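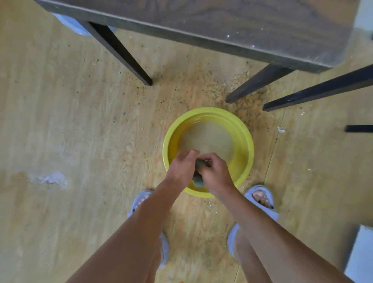

Review: Pleltmont round washing basin, yellow

The Pleltmont is a plain round plastic basin for hand washing, rinsing cloths and general floor-level cleaning. I bought mine in January to replace a rectangular Alasix bowl that had split at one corner. It has been in use most days since then, chiefly for wiping down furniture and for soaking the odd jumper.

This review covers the basin only. The sponges and cloths used with it are ordinary supermarket ones and the results will not depend much on which you choose.

Construction

The basin is a single moulding in bright yellow plastic. The rim is wide and flat, and two raised ridges run round the upper edge. The ridges do two jobs. They stiffen the wall, so the basin holds its shape when it is lifted with water in it, and they give wet fingers something to catch on. The old Alasix had a thin rolled lip with a sharp seam underneath. The Pleltmont has a seam too, but it is on the outer face of the base and was smooth on arrival.

Wall thickness feels even all the way round. I pressed the side with a thumb at several points with the basin filled and it gave slightly, then returned. There is no reinforcement at the base beyond a shallow ring, which keeps the middle of the underside off the floor.

There are no handles, no pouring lip and no level marks on the inside. The lack of level marks is a nuisance if you dilute cleaning products by volume. I measure in a jug first and have stopped thinking about it.

Filling and carrying

I fill it to about two-thirds for most jobs. Any higher and the water slops over the rim when both hands go in. At two-thirds there is enough depth to put a sponge under and squeeze it out without splashing, and enough clear wall above the water to contain drips.

Carrying is the weak point. With no handles, a full basin has to be held by the rim on opposite sides, and the flat rim bends down a little under the load. It has never folded on me, but I would not take it up a flight of stairs full. I carry it half full from the tap and top it up from the jug once it is on the floor. Anyone with weak wrists should look at something with moulded grips.

Use on the floor

Most of my cleaning is done with the basin on the floor in front of whatever is being cleaned. My floor is laminate with a light wood-grain pattern, which dislikes standing water, so the underside of a basin matters to me. The shallow ring sits flat and the Pleltmont does not rock. It does slide if pushed with a foot. On the old kitchen vinyl it gripped better.

Wipe the underside before setting it down on laminate. A basin that has been standing in a sink carries a ring of water with it, and the ring will sit under the base until you move it.

The round shape suits two-handed wringing. Both hands can be brought together over the middle with the forearms coming in from either side, and the water falls back well inside the rim. With the rectangular bowl I tended to wring over one end and wet the floor. The wide opening also means the sponge can be worked along the near edge, where the reach is shortest if you are bending.

The height is a compromise. It is low enough to step round and low enough that you stoop for every rinse. For a long session I put it on a stool.

Wiping a wooden table

The job I do most often with it is a dark wooden table with a thick top and a visible grain. Dark wood shows every white speck and bit of dust, and a damp sponge lifts these better than a dry duster. The method is standard: rinse, squeeze hard, wipe along the grain, turn the sponge, rinse again. Follow with a dry cloth. The sponge should be damp and no more, as wood and puddles do not get on.

The yellow plastic is useful for this work in one respect. It is pale enough inside to show the state of the water. Once the water has gone cloudy and beige I change it, as past that point the sponge starts to leave smears. In the navy Alasix I could not tell clean water from dirty without lifting some out.

Old sponges shed. If the end of yours has begun to fray, check the bottom of the basin before emptying it down a sink, or tip it through a strainer.

Cleaning and staining

After each use I rinse the basin, wipe the inside and leave it upside down to drain. The ridges are outside the normal water line but collect a grey film over time, and an old toothbrush clears it in a minute or two. The inside wall has picked up fine scratches from a pan scourer, which was my own doing. They hold a faint tide mark. Washing-up liquid and a soft cloth remove most of it.

Bleach at ordinary household strength has not changed the colour. Beetroot did, on the base, and the patch is still there.

Storage

One basin hangs flat against a wall only if you drill the rim, and I have not tried it. Mine lives on its side behind the washing machine. My brother-in-law, Tsz-kin Chiang, has 2 of them and reports that they nest properly but jam together if stacked wet. A twist frees them.

Compared with the Joly folding basin

I also own a Joly folding basin with a soft collapsible wall. It stores in a third of the space and has proper handles. It is worse for wringing, as the wall moves when leaned on, and the folds trap grit that has to be picked out. For camping I would take the Joly. For regular work at home I use the Pleltmont.

Good points

Stiff wall for the thickness
Two ridges give a usable grip
Dirty water is easy to see
Sits flat on laminate

Bad points

No handles
No level marks
No pouring lip, so it empties in a sheet
Slides on smooth floors

Verdict

A sound basin for wiping, rinsing and small hand washes, priced as a basic item. The missing handles cost it a mark. I would buy it again in the same colour.

Score: four out of five

Related reviews

Joly folding basin, second look
Penwood dry mop and spare heads
Alasix rectangular bowl (discontinued)
Penwood step stool
Microfibre cloths after 200 washes

Last updated: June 13, 2025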